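Why Does Wood Have Lines in It?

By Yu-na Tak
July 14, 2017

Print this page | E-mail to a friend
Shares: 76 | Comments: 2

Look closely at a door, a pencil or a kitchen table. If it is made of wood, you can probably find lines running along it. Some are straight and some are wavy. Some make shapes like a tall letter U turned upside down. People call this pattern the grain.

Grain comes from the way a tree grows. A tree does not get thicker all over, the way a balloon does. It adds new wood in one thin layer just under the bark. The wood that was there before stays where it is, and the new layer wraps around it.

In places with a cold winter, a tree grows quickly in spring and more slowly in summer. Then it stops for the winter. By December nothing is being added at all. Wood made in spring is often lighter in color, and wood made later in the year is often darker. One light band and one dark band together make one ring, and one ring usually means one year.

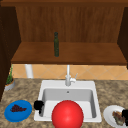 When a tree is cut straight across, the rings look like circles inside circles. When it is sawed the long way into boards, the saw slices through the rings from the side. The circles turn into long lines. So a line on a board is really part of a ring, seen from a different direction.

The way the board is cut matters too. A board sawed so that the rings stand nearly upright in it has straight lines, close together. A board cut from nearer the outside of the log often has curved shapes in the middle, and workers call these cathedrals because they look like pointed church windows.

Soo-ah Joo runs the saw at the Hegarty mill, near the town of Borkadura. She looks at the end of every log before she decides how to cut it. "If the rings are close together, the tree grew slowly," she says. "Maybe it was dry there, or maybe bigger trees were taking the light." The mill has a slice of pine on the wall with 76 rings. Near the center there are 22 very thin ones. After that the rings get wide – the trees next to it had been cleared, and it finally had room.

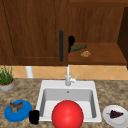 Do all trees have rings you can count?

Many do, but trees that grow in warm, wet places all year long may not. They do not have to stop for winter, so their wood can look nearly the same all the way through. Some of these trees have faint rings made by rainy and dry seasons instead.

Knots are another thing to look for. A knot is the place where a branch used to join the trunk. The trunk kept growing wider and closed in around the bottom of the branch. The grain has to bend to get past a knot, a bit like water going around a rock.

Grain also tells you how wood will break. Wood is made of tiny tubes and threads that run up and down the tree. It splits easily between them and is much harder to snap across them. That is why firewood is chopped from the end, and why a ruler is made with the grain running the long way.

You can see grain more clearly by making a rubbing. Lay a sheet of thin paper over a piece of rough, unpainted board and rub it gently with the side of a crayon. Old fence boards are good for this, as the softer spring wood wears away first and leaves the harder lines sticking up.

Print this page | E-mail to a friend

Recent items
How Paper Is Made
What Lives Under Bark?
A Visit to Mamard Forest
Why Leaves Change Color
The Pristeck Bridge and How It Stays Up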